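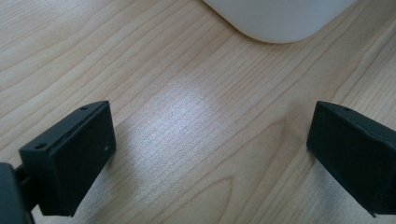 台面木纹,中间偏左有一片反光,纹路在那里发白

2018-03-07 工作间记录,台面

接着上个月没写完的那件事。长台搬进来以后一直直接在用,面上做过什么处理、用的什么料,手头没有一张纸写得清楚。二月里已经有两处留下杯底印,擦掉了一处,另一处斜着看还在。今天把能查的查一遍,该试的试一遍,结果记在这里,后面用台子的人照着来,有不同意见写在后面空白页上。

先说单据。送货单是Plutitz开的,单号2407,品名一栏只有“台面,浅色”,没有树种,没有写实木还是贴面,表面处理一栏空着。Clavthorpe那边的仓库留有一份副本,打电话请他们念了一遍,内容和我们这份一样,多一个收货章。订货时的邮件找不到了,旧邮箱年初清过。给Plutitz写了信问料和涂层,还没有回音。

料的问题。颜色是很浅的米色,像枫木,也像桦木,我倾向枫木,没有把握。木纹是长线条,略带波浪,隔一段有一道颜色深一点的黄褐色条纹,间距不匀。有一处纹路收成拉长的椭圆,就是弦切板上常见的山形纹。光看这些分不出实木和贴面,现在的木纹贴面也印得出山形纹,而且印得不差。同事里一半说是实木,理由是条纹不规则;另一半说贴面也可以不规则,只要台子没长到花纹重复。两边都有道理。

想到的几个判断办法:

一,看端头。实木的端头有端面纹,和面上的纹对得起来。但是这张台子四边都封了边条,封得很严,没有缝。撬边条不值得,没有撬。

二,看反面。钻在台下用手电照过,反面刷了一层灰色的底漆,看不到木纹。漆面有几处滴痕,干得很硬。刮一小块下来可以看,但台架的横梁正好挡着好下手的位置,另外的地方刮了以后要补漆,今天手边没有同色的漆。留着。

三,找花纹重复。拿一张描图纸铺在山形纹那一处,用软铅笔描了外圈和里面几道线,然后沿着台面长向挪着比,没有比到一样的。这只能说明没找到。描图纸夹在本子后面,背面写了“山形纹,长台”,不要当废纸扔。

四,敲。敲出来的声音闷,各处差不多。这个办法我自己不太信,写上是因为有人提了。

结论:料暂定“浅色木纹台面,材质未定”。标签也这样写。在弄清楚之前一律按贴面对待,意思是不准用刨子,不准用砂带机,手工砂也只准在台面上画了圈的那一块试。按贴面对待最多是麻烦一点,按实木对待而它又是贴面,砂穿一次就补不回来了。

反光的问题。用台子的人抱怨最多的就是这个。灯光落在面上是一片散开的亮斑,边缘很软,看不到灯的形状,亮斑里面木纹发白,有点银灰色,纹路还在,但要眯着眼看。在那一片上放浅色的小件或者画铅笔线都很费眼。上星期有人在那里划线,划完挪到别处一看,偏了一道,只好重来。

亮斑边缘软,说明面不是高光的,应该是半哑或者缎光一类。真要是高光漆,灯管的形状会照得很清楚。拿旁边的样板柜里那几块色板对了一下,最接近的是缎光那块,哑光那块明显更暗。色板本身放了好几年,手摸得发亮,对出来只能作参考。

试了几种减反光的办法:

挪灯。台灯往墙那边推,亮斑跟着走,换了个位置,面积没有小。人坐的位置不变的话,推到最里面以后亮斑落在人的袖子下面,算是好一点。可是手底下的影子重了,划线还是不舒服。

遮光。灯罩下沿贴了一张硫酸纸,亮斑变淡,整张台子也暗了。傍晚不够用。硫酸纸离灯泡近,我不放心,试完就揭下来了。要长期用得换成正经的扩散板,预算里没有,先不提。

铺垫。拿灰色的切割垫铺在做活的位置,最省事,效果也最好。垫子有一股橡胶味,几天散不掉,有人嫌。还有一个问题是垫子底下进了屑没人掀,屑在底下磨,对面不好。铺垫的话每天收工要把垫子掀起来擦一次,垫子立着放,不要卷,卷过的那张到现在还翘角。

动表面。就是在面上擦一层蜡或者油,把光压下去。下面单写。

试蜡。柜子里有一罐Briven的哑光木蜡,开过,表面结了一层皮,挑掉以后底下是好的。在台子靠墙的一角用铅笔画了圈,先用300号砂纸顺着纹路手工轻轻带了几下,只带掉手感上的毛刺,没有见白。砂粉是白的,很细,这一点两种料都可能,涂层的粉本来就是白的,不能拿来判断。用潮布擦净,再用干布擦,等它干透。

蜡用旧棉布上,薄薄一层,打圈上去,最后顺纹收。罐子上的说明是等15分钟再擦。照做了。擦完以后那一角摸起来滑一点,侧着看光确实压下去一些,正着看颜色比旁边深了一点点。不说的话看不出来,说了就一直看得见。

在蜡上滴了水,水聚成珠,擦掉没有印。没有打蜡的地方也滴了,水摊开得多一点,擦掉以后也没有印。那么那个杯底印是怎么来的?问了一圈,多半是热杯子。热的没有试,不想在台面上再多一个印子。等有了Plutitz寄来的样块再试,信里已经顺便要了一块,大小不限,边角料就行。

胶带试验。有人习惯用纸胶带在台面上贴定位线。在打蜡的一角和没打蜡的地方各贴了一条,压实,放到下午撕。没打蜡的地方撕得干净。打蜡的一角胶带自己就翘了一头,撕下来胶面上带蜡,发乌,贴第二次粘不住。这一条比较要紧,因为Wang那批盒子要在这张台子上划线和组装,定位全靠胶带。整张打蜡的话,胶带这套做法就要改。

所以暂时不整张打蜡。试蜡的一角留着不动,看一个月,主要看两件事:颜色会不会继续变深,蜡会不会沾灰。角上贴了小纸条写着“试,勿擦酒精”。

说到酒精,今天也看了清洁的问题。之前各人用各人的,有人用酒精,有人用洗碗的东西兑水,有人用干布。酒精在边条附近擦多了,封边的胶可能会松,靠门那一头有一小段边条指甲能感觉到台阶,别处没有。不能说就是酒精弄的,那一头也是平时搬东西磕碰最多的地方。先统一成下面的做法:

平时用软毛刷顺着木纹扫,扫到簸箕里,不要用手抹,铝屑混在里面会拉出细道。
脏了用拧干的潮布擦,再用干布带一遍。
胶点等它干了用塑料刮片推,不用刀片。推不动的,用热毛巾捂一下再推,毛巾要拧干,捂的时候人不要走开。
铅笔线用白橡皮,橡皮屑扫掉。红色那块橡皮会留颜色,已经从台上拿走了。
马克笔不要直接画在台面上。已经有一道蓝的,谁画的不追究,试过的东西都擦不净,淡了些。

划痕情况也看了。手电放低,贴着面打光,细划痕不少,大多顺着纹路,平时看不出来。横着的有几道比较重,集中在常夹台钳的那一头。用指甲横着过,重的那几道挂指甲,轻的不挂。挂指甲的几道里面颜色和面上一样浅,没有露出别的颜色的底。这一点偏向实木,但是不深,也可能还没有划透表层。不下结论,记着,以后如果有人不小心磕出深的坑,先别补,叫人来看一眼坑底是什么再补。

低角度打光这个办法顺便记一下,以前没人写过。手电平放在台面上,用一块布垫着,人蹲到另一头看。顶灯要关掉,不关的话亮斑把划痕盖住了,看到的就是发白的一片,上次检查说“中间没有划痕”,我怀疑就是这么来的。今天关了灯再看,中间有,和别处差不多。

平整度。用长钢尺立在面上,对着窗看尺底下的光缝。长向靠墙一侧几乎不透光,靠外一侧中段透一线,很细,塞尺最薄的一片塞不进去。对角也看了,没有扭。做盒子够用,做别的精细活要垫平板,台面本来也不是干这个的。水平泡看了一下,往窗户那头略低,调脚调过来了,锁紧螺母也上紧了。窗户那头外侧的调脚螺纹有点涩,上了一滴油,下回谁再调,先松锁母,不要硬拧。

温湿度没有专门记,墙上那个表的电池没电了。这件事和料有关系,实木随季节胀缩,量几次宽度就有数。打算从这次开始量。在台子长边上定了3个位置,反面用铅笔做了记号,每次在同样的位置用同一把钢卷尺量宽,读数写在本子最后的表里。钢卷尺用黄壳的那把,别的头都松了。今天的数已经填了。要是到夏天一点不动,贴面的可能就大;要是动了,基本可以定下来。这个办法慢,但是不伤台子,也不花钱。表的电池另外要买,写进采购单了。

Wang的盒子下周要上台。讨论下来先按原来的办法:不打蜡,胶带定位,做活的位置铺灰垫,划线的时候台灯推到最里面,嫌影子重的话再从左边补一盏夹灯。夹灯夹在架子上,别夹台沿,夹口没有软垫。组装用胶的那一步,底下要垫一层烘焙纸或者离型纸,报纸不行,油墨会印上去,浅色面上尤其明显。夹具的脚底下垫小木片,木片在抽屉里,用完放回去。

木纹方向也提一句。有人习惯拿木纹当参照线摆直角,远看是直的,其实是缓缓的波浪,拿来对齐会歪。摆直角用角尺,或者对着台沿。台沿我用钢尺靠过,直的。深色那几道条纹就更不能当线用,边界本来就是糊的,从这一头看和从那一头看还不在一个地方。

没有做的事:
反面刮漆看底,等有同色漆再说。
门那头的边条,先用纸胶带压着,胶选哪一种还没定。木工白胶渗不进去那么窄的缝,打针管的那种也许行,要先在废料上试。
蓝色马克笔印,不再试了,越试那一块的光泽和旁边差得越多。
杯垫。买一包软木的放在水壶边上,今天没顾上。

另外Clavthorpe的人在电话里说他们那边也有同一批的台子,用了比我们久,面上打过油,打完以后灰很大,后来又用溶剂洗掉,洗得深一块浅一块。问他们用的什么油,说不上来。问他们的是不是实木,也说不上来。请他们有空拍一下端头,他们说也封了边。

收工时掀垫子擦了一遍,试蜡的角上没有明显沾灰,用手指抹了一下,指头是干净的。角上的铅笔圈被蜡盖住了一段,补画过。Briven那罐盖子已经敲紧,倒放在柜子下层,免得再结皮,拿的时候当心。

下次记:样块到了没有,边条,宽度读数。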